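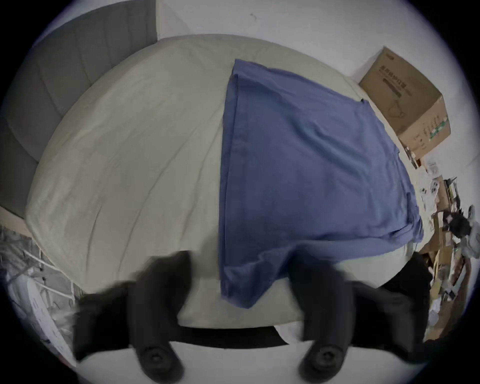 Minutes of the House Meeting, Stoltergate, August 2024

Held in the upstairs hall, outside the guest room, as the kitchen was occupied by a drying rack.

Present: Rüdiger Stüber (minutes), both residents of the ground floor, the front room, the attic.
Apologies: the back room, by text message, during item 2.

1. Minutes of the May meeting

Read and accepted. The attic asked that "a lively exchange about towels" be changed to "a discussion about towels." Changed.

2. Matters arising

The hall light has been fixed. The ground floor fixed it and would like this written down. It is written down.

The key to the bike shed has still not turned up. The back room texted to say it was never in the back room. The meeting had not yet asked.

3. The guest bed as a folding table

The main business of the evening. At the May meeting we agreed that clean laundry could be folded on the guest bed when no guest is staying, that bed being the largest flat surface in the house and the only one at a kind height. What we did not agree on was when the laundry would leave again.

The front room reported that the arrangement works well for the person folding. You can lay a shirt out flat with room on every side, which can't be said of the kitchen table or the top of the washer. The ground floor agreed but felt that "folding" had come to cover a number of activities, among them dropping, draping and walking away.

The blue item was then discussed. It lay across the bed, crumpled, and was described by the front room as a T-shirt and by the attic as "possibly a T-shirt." After some back and forth it was entered in these minutes as a blue garment. No owner came forward. The minute-taker owns several blue garments and reserved his position.

A discussion of method followed. The attic folds in thirds, lengthwise, sleeves behind. The ground floor folds in half and then in half again and considers anything further to be showing off. The front room rolls. It was pointed out that all three methods can be seen in the linen closet, often on the same shelf, and that this is why the door won't shut.

Agreed: fold however you like, but one person's pile is to be folded one way.
Agreed: anything brought to the guest bed goes back out with the person who brought it, the same evening.
Agreed: items left overnight go in the basket on the landing. The basket is not a punishment. (The attic asked for this sentence.)

4. Sheets

The pale green fitted sheet was generally liked. The ground floor calls it sage. The front room calls it gray. Nobody wished to vote on it.

The creases running across one side were raised. Rüdiger Stüber had made up the bed and stated that he pulled all the corners down in the proper order, opposite corner second, and that the creases are the kind you only get from people leaning on it to fold things. See item 3.

The attic proposed ironing fitted sheets. There was no second.

We need one more set in the same size so that the bed can be changed the morning a guest leaves. The front room has looked at a set from Dalsgaard and a cheaper one from Plaltus. The Plaltus set comes only in white, and with this household's record on tea and bicycle grease the feeling was against it. Dalsgaard it is, in something close to the present color, whatever we are calling that.

Action: front room to order. Limit of $123, delivery included.

5. The headboard

The gray upholstered headboard collects dust between its vertical panels. The ground floor went over it with the narrow vacuum attachment and recommends this be done whenever the sheets are changed. The attic had been under the impression that the narrow attachment was lost. It has been in the ground floor's closet, where it is apparently safe.

Action: ground floor to return the attachment to the cupboard under the stairs, where everyone can lose it.

6. Washing machine

The Hirkora now walks on the spin cycle. Last month it reached the door. A repair has been quoted at $200 and a new machine of the same type at $672. The front room spoke for repair, the attic for replacement, and the ground floor for putting less in it, with a look toward the stairs.

Agreed: repair. No bath mats in with bed linen from now on. If it reaches the door again we will discuss replacement.

Action: Rüdiger Stüber to call the repair people and be at home when they come.

7. Guests

The attic's sister is coming for a long weekend. The guest room is to be free of laundry by noon on the Friday, including the chair, the windowsill and the floor on the far side of the bed, which some of us had hoped did not count.

The blue garment has until then. After that it goes in the basket, and after the basket it goes to the clothing bank with the rest of what was left over from May.

8. Any other business

The back room texted again to ask whether anybody had seen a blue shirt. The question was referred to item 3.

The key to the bike shed was found in the pocket of the minute-taker's jacket toward the end of the meeting. He wishes it noted that he reported this himself.

Next meeting: in the kitchen, if the rack has been moved. Ground floor to bring something to eat.

R.S.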